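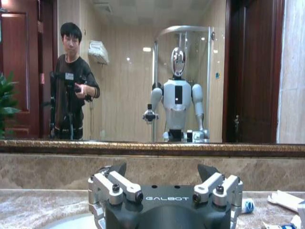

Left gripper over the marble counter, robot reflected in the mirror

Open day FAQ – Totolgate

When is it?
December, doors at 10. Bathroom demo runs on the hour, last one at 4.

Where do I go?
Durrani building, side entrance. Ring Hudex at the desk if it's locked.

Do I need to book?
Yes please. 400 places in all, nearly all gone. Walk-ins only if theres space.

What will I see?
Countertop work, mostly. Picking up small stuff near a sink. Slow going – bring patience.

Can I touch the robot?
No. Stay behind the tape, even when it's standing still.

Can kids come?
Yes, with an adult. Not in the bathroom demo tho, too tight.

Parking?
63 spots behind Tronelden. Full by 11 last time.

Who do I ask about school groups?
Iwona Wróbel, ext. 433. Anything techincal – Jawad Khokhar, ext. 1213.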